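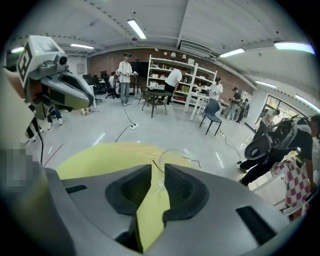

Figure 3.1 Yellow-green sheet between two black finger pads.

Chapter 3
What a Size Label Claims

By the end of this chapter you should be able to
explain the difference between a body measurement and a garment measurement
describe the effect of ease on the way a garment hangs
read a size chart critically and say what it leaves out
judge whether a published claim about fit has any evidence behind it

Key terms: ease, grade, block, fit model, tolerance, vanity sizing

3.1 The trouble with a number

Most of us learn our size the way we learn our postal code. Someone tells us once and we go on repeating it. The number feels like a fact about the body, and fashion writing encourages this, with its columns on dressing for "your size" and its quizzes that finish by telling you what you are. A label says much less than that. It tells you which step of a manufacturer's own scale the garment was cut to. It does not tell you where the scale starts, how large the steps are, or whose body the first pattern was drafted around.

Consider the women's trousers measured by students of Otis Hutchins for a second-year apparel course. They collected 246 pairs, all labelled with the same size, and laid each one flat to measure the waist. Among them were pairs from Tovo and from Ralby, two labels that share a shopping centre and, as far as anyone could establish, a customer. The Ralby trousers were consistently larger in the waist. Both companies described their fit as "true to size". You are entitled to ask: true to whose?

The popular answer is vanity sizing, the theory that companies put smaller numbers on bigger clothes to flatter the buyer. It may well happen. It is also a suspiciously satisfying explanation, and the evidence offered for it is often a single pair of old jeans found at the back of somebody's closet. Old jeans have been washed, dried and stretched. Before accepting any claim about how sizes have drifted, ask what was measured, in what condition, and how the garments were chosen.

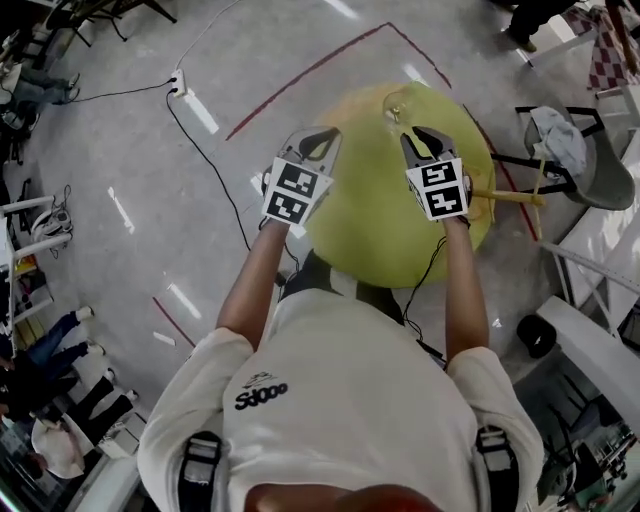

Figure 3.2 White short-sleeved T-shirt with a black print across the upper back, seen from above.

3.2 Asking the wearer

Surveys are the other favourite source. Bjartur Hafstein put a questionnaire to 661 adults who had bought clothing online, and 197 of them said that they had returned something in the previous January for poor fit. That is useful to know. It was then quoted in a Shehu catalogue as proof that shoppers "do not know their own size", which the questionnaire had never asked. A return for poor fit could mean a wrong guess by the buyer, a careless chart, a sewing fault, or a colour the buyer regretted and was too embarrassed to mention. Self-reported reasons are weak evidence of causes, and they get weaker each time they are quoted.
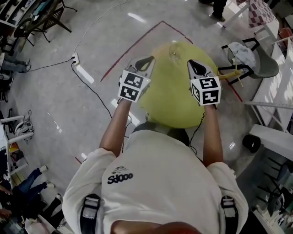
Ease is the difference between the measurement of the body and that of the finished garment. Wearing ease lets you breathe, sit and reach; design ease is whatever the designer adds for the look of the thing. The two are easily confused when a garment is loose all over. Take the off-white T-shirt, worn here with dark straps over the shoulders and both arms stretched forward. Would you call it a generous medium, or a large that fits as intended? You cannot say by looking, and neither can a stylist, however confidently the advice is phrased. You would need the wearer's chest measurement, the shirt's chest measurement and the amount of ease in the original pattern. Companies seldom publish the last of these. Vileck does print finished measurements beside its body chart — a rare courtesy — but gives no tolerance, so a buyer still can't tell how far an individual shirt may stray from the printed figure.

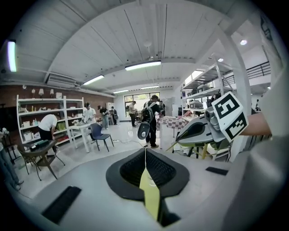 3.3 Before you read on

Choose two tops from your own wardrobe that carry the same size. Lay each one flat, smooth it without stretching, and measure across the chest just below the armholes. Double the result. Then measure your own chest over a light layer and work out the ease in each top.

Write down which of the two you would have called the better fit before you picked up the tape, and keep the note. We return to it in section 3.6, where you will be asked to defend your choice to a classmate who has seen only the figures.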